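Groltden long-sleeve jersey review: two months of wear and washing

By Skye Laing
July

3 comments | 12 shares

I bought the Groltden long-sleeve for cool mornings at the Hultville track, where I stand around for most of a Saturday-length session and need something warmer than a T-shirt. It's black, with a high collar and a lot of orange. I paid full price, and I've worn it two or three times a week since it arrived.

The fit is long in the body and a little generous in the shoulders. I'm between sizes and took the smaller one, which was the right call. The hem stays put when you bend over to pick something up. The sleeves reach the wrist bone with enough left over that they don't ride up when you drive.

The collar is the part I was least sure of. It stands up against the neck and stays up. For the first week it rubbed under the chin, and after a few washes it stopped. If you don't like anything touching your throat, get a different top.

The graphics are loud. There is white lettering along the collar and more of it on the front, next to orange patches with dark print. If you want a plain black layer you won't be happy with it. I like the orange and would have been fine with less text.

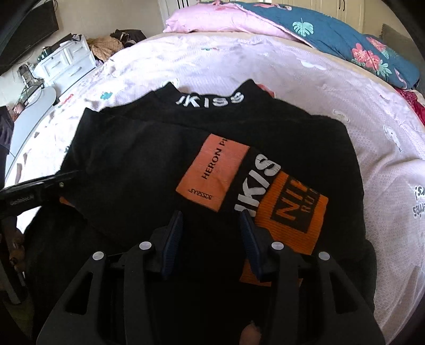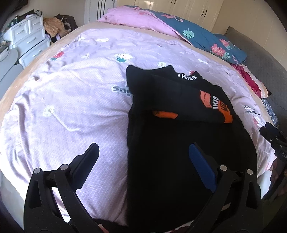
Washing has been simple. I turn it inside out, run it cold with the dark load, and hang it over a door to dry. It takes most of an evening. The label says no dryer and I've stuck to that. I also haven't ironed it. Wrinkles in the body drop out after an hour on a hanger, but the printed areas hold a crease if the jersey sits at the bottom of the basket for a few days.

Folding takes a bit of practice. The fabric is smooth and wants to slide, so I lay it flat on the bed, bring the sleeves across the front, and then fold up from the hem. Done that way it fits in a shallow drawer with the T-shirts. The collar won't lie completely flat, so I put it at the back of the drawer where there's more height. For travel I roll it.

The print has held up so far. I checked the lettering for cracks last week and found none. There is slight fuzz inside the collar where it meets stubble (my brother borrowed it). The seams are fine. One loose thread at the left cuff came off with scissors the first day and hasn't come back.

Warmth is moderate. It works alone down to a cool evening, and under a jacket after that. In direct sun at noon it's too much, as any black long-sleeve would be. It doesn't hold smell as badly as my old Dunbar, which needed washing after every wear. I can get 2 wears out of this one if the day isn't hot.

The price is my main complaint. The Nirside version I tried on at the store felt close in weight and cost less, though its collar was softer and folded over on itself.

I'd buy it again on sale. Size down if you're in between, and keep it out of the dryer.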